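The Egg Count

Fenna Geerts had been selling eggs from the house in Hendgate for nine years, and in that time she had written every one of them down. The books were kept in the drawer under the kettle. Each had a month on the front and two columns inside, one for laid and one for sold.

In May she broke her wrist on the back step and her neighbour's son, Osaze Odukoya, came over to help until it mended. He was nineteen and between jobs. She paid him in cash and lunch.

"You write it down before you move them," she told him on the first morning. "Never after."

"What if I forget?"

"Then you start again."
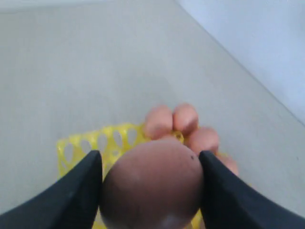

He learned the work quickly enough. Eggs came in from the run before breakfast, were looked over, and went into a tray. Fenna sat on a kitchen chair with her arm in its sling and talked while he did it. She liked the yellow tray best, the plastic one with holes all through it, and she would have brown eggs in it and nothing else. White ones went in cardboard. She had opinions on shells. A dark speck on one side was nothing to worry over, she said, and people who sent an egg back for a speck could buy their eggs at the supermarket. A hairline crack was different. Those went in a bowl for the house.

On his fourth day the book said 116 and Osaze made it 115. He checked the cardboard, then the bowl, then the pockets of the coat he had worn to the run.

"Somebody's had one," Fenna said.

"There's only me and you."

"Well, I haven't."

He went home at four without saying much. His mother asked what was the matter and he told her it was an egg. She said she would give him an egg to take back. He said it didn't work like that.

Rangi Goodwin came for his order the next morning. He ran the café by the bus station and had been buying from Fenna since before the books. He put his boxes on the step and waited while Osaze filled them.

"She's cross with you," he said.

"We're one short."

"One what?"

"One egg."

Rangi looked past him into the kitchen, where Fenna was pretending to read the paper. "She was three short all last winter," he said, not quietly. "Had me drive back with the lot so she could go through them on the table."

"They were miscounted at your end," Fenna called.

"They were not."
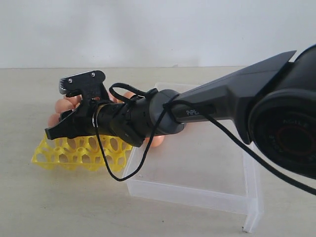 Page 83

When he had gone she asked Osaze to bring her the book. She couldn't hold it and turn the pages with one hand, so he laid it flat on the table in front of her and she went down the column with her finger. At the fourth day she stopped. The last figure was in her own writing, done left-handed the evening he had gone to the dentist early.

"That's a five," she said.

Osaze bent over it. It could have been a five. It could have been a six or a small b.

"You told me it was a six."

"I read it as a six. I hadn't got my glasses."

She asked for the pen. It took her a while to go over the number, and when she had finished it was darker than anything else on the page, but it was a five. Then she shut the book and told him there were eggs in the bowl that wanted using, and did he know how to make an omelette.

He said he did. He got the pan out, and she told him it was the wrong pan.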